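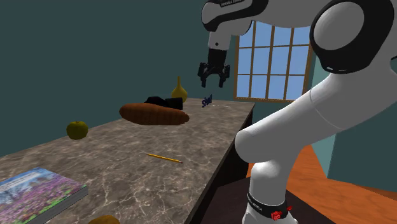

Looking after your paperbacks (and the odd hardback)

I read crime novels the way other people eat crisps, and most of mine are second-hand, so they turn up in all sorts of states. Over the years I've picked up a few ways of keeping them in decent nick at home. You won't need anything fancy, just things from the kitchen drawer and a bit of patience.

Getting rid of that musty smell

My copy of an Inger Ravn thriller came from a jumble sale in Ustgate and it smelt like a cellar. I stood it upright with the pages fanned out in a big plastic tub, put an open dish of bicarbonate of soda next to it (next to it, please, not on it!) and shut the lid. Give it three days, have a sniff, and if it still whiffs put in fresh bicarb and go again. Mine took 6 days in the end and now I can read it in bed without sneezing. Cat litter works too, the plain unscented sort.

Sticky price labels

Warm the label with a hairdryer on low, hold it a hand's width away, and peel from one corner very slowly. If there's gum left behind on a glossy cover, a tiny dab of white spirit on a cotton bud will shift it. Try it somewhere on the back first – some inks come straight off, and I've got a pale patch on a detective's hat to prove it. Don't use white spirit on matt covers at all. For those I rub gently with a clean pencil rubber and put up with whatever's left.

Wavy pages after a bath

We've all dropped one in. Blot it with a towel, then slip kitchen roll between the pages, every ten or so, and change it when it gets soggy. Don't go near it with the hairdryer, you'll make the waves worse. When it's nearly dry, close it up and put it under something heavy for a week. I use my big casserole with a few tins inside. It won't ever look new, but you'll be able to find out who did it.

Loose pages

For a single page that's dropped out, run a very thin line of PVA down the inner edge with a cocktail stick, slide the page back in as far as it'll go and wrap the book in greaseproof paper so it doesn't glue itself to anything. Leave it under a weight overnight. My friend Jalen Okafor swears by sticky tape and I have seen his shelves, and I'm afraid the tape goes yellow and brittle and takes the print with it.

Breaking in a fat one

Anything over 400 pages will crack its spine if you force it open in the middle. Lay the book on its spine, press down a few pages at the front, then a few at the back, and work your way in towards the centre. It takes a couple of minutes and it's oddly soothing.

Where to keep them

Away from radiators and out of strong sun, or the red spines go pink. I leave a finger's gap behind the books so the air can move, especially on an outside wall. Come November I pull everything forward, wipe the shelf with a barely damp cloth and let it dry properly before pushing them back. I've got 300 or so – well, 300 on the shelves and more under the bed – and it's an afternoon's job with the radio on.

The ones under the bed live in shallow boxes, laid flat, with a sheet of newspaper on top for the dust.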